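Panik Laundry Recording: Frequently Asked Questions
Last updated 2018-01-18

For people who have signed up to record examples for Panik, or are thinking about it, or live with someone who did and want to know why there is a robot near the couch.

What am I signing up for?

You steer the arm by hand through a household chore, it remembers what you did, and we use the result to teach Panik to do the same. Each run from start to stop is an example. At the moment the chore is picking clothes up off furniture, a job most of us have been avoiding since childhood.

How many examples do you need?

The first goal was 188 per household. We now have 969 in total, across 6 households, so you can see how the first goal went. Do what you can.

How long does one take?

Under a minute if you know what you're doing. Your first one will take longer and will look like somebody operating a crane in oven mitts. Send it anyway.

Do I have to tidy up first?

Please don't. Early on, everyone laid out one shirt, nice and flat, in the middle of an empty cushion. Panik became superb at nice flat shirts, a thing not found in any home we've visited. Toss the clothes down and leave them how they land.

What if I miss the grab?

Back off, try again, and keep recording. A miss followed by a recovery is useful to us. Four misses followed by swearing is also useful, though the sound is stripped out before anyone gets to it.

Which examples get thrown out?

Ones where a hand comes in to help. Ones where the arm was bumped or the view was blocked for most of the run. Ones where the cat takes over. We label the rest as clean, messy or failed, and all three labels go into training.

Can I do the same item over and over?

Up to 4 times in a row, then swap it for something of a different colour or thickness. Change where it sits, too. A learning system will happily decide that the important part of the job is your lamp.

Which clothes are hardest?

Anything soft that folds over on itself, because there are a dozen places to pinch it and most of them are wrong. Bold lettering doesn't help much either once it's creased. Go for a raised fold and close the fingers slowly.
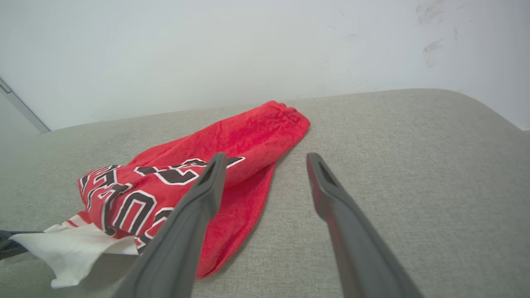 Girish Pandey wrote in to disagree: "I'd skip the fold and take a loose corner every time. With a fold you often get two layers of one thing and a bit of whatever is under it, and then you've taught it to pick up pairs." Fair point. Record some of each and put "fold" or "corner" in the notes box.

Who sees my recordings?

The labelling group at Maurya, and the people who train the model. Faces are blurred. Your taste in cushions is not.

Can I stop partway through?

Any time. Press the stop button, wait for the light to go out, and put the arm back in its cradle. Unfinished runs are deleted overnight unless you mark them to keep.

When will it fold the washing?

Folding is a separate project called Ploltuvero – it starts in November, if the picking up goes well. Please don't record folding before then. Several of you have, and it was very neat, and we can't use it.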